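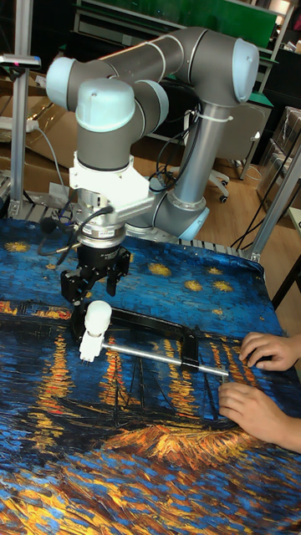

# The Last Row

The cinema in Brarnow had 108 seats, and on Tuesday evenings six of them were taken. Nithin D'Souza always chose the last row, near the projector, because he liked to hear it work. 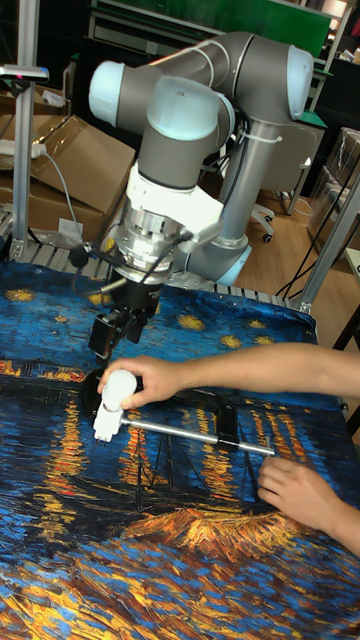

*Reading time: 1 minute*

That night they showed *Illuvora*, a melodrama he had seen once before, with his wife. She had cried at the train station. He had looked at his watch.

Now the station came again – the wet platform, the woman with one glove – and he waited for the moment when people cry. A man in front of him coughed. The train left.
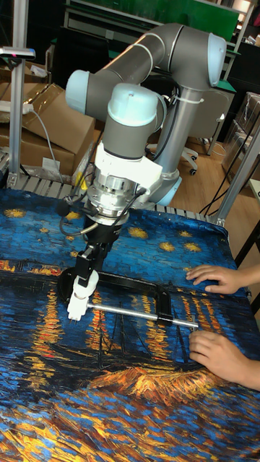
He stayed until the names went up. One of them was Sandhu, second assistant to the editor, and he remembered that his wife had read this name aloud, slowly, as if somebody should.

"Sandhu," he said.

The man in front turned his head.

"Did you know him?"

"No," said Nithin. "My wife did." It was not true, but he took his coat and did not correct it.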